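Chapter 3
Storing Goods: Space, Order and Access

Every business that handles physical goods has to decide where to put them. A bakery needs shelves for flour, a garage needs racks for tyres, and a mail-order firm may need a building larger than its offices. The way goods are stored affects how quickly they can be found, how much is damaged, and how much rent is paid for space that holds nothing.

This chapter looks at three questions: how much stock to keep, how to group it, and how to reach it. We follow one firm throughout. Semple is a supplier of door fittings in the town of Rindenby. It stocks over 4000 different items and employs 28 people, 10 of them in the warehouse.
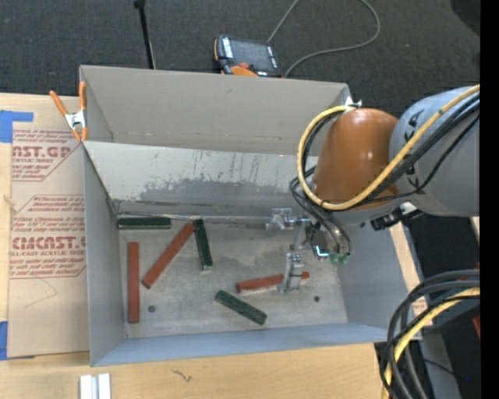 Why do firms keep stock at all?
Stock covers the gap between the time a customer wants something and the time a supplier can deliver it. If hinges take weeks to arrive from the maker, Semple must hold enough to meet its orders in the meantime.

Holding stock costs money. The goods have been paid for but have not yet been sold, and they must be insured, heated and counted. When Telmo Soler became warehouse manager at Semple, he found brass handles that had not moved since the previous November. They took up a full bay near the loading door, while fast-selling screws were kept at the far end of the building.

Section 3.1 deals with stock levels and the reorder point. Section 3.2 compares fixed and floating locations, using the plan of the Semple warehouse. Before reading on, make a list of the goods kept in a shop or workplace you know, and note which are used every day.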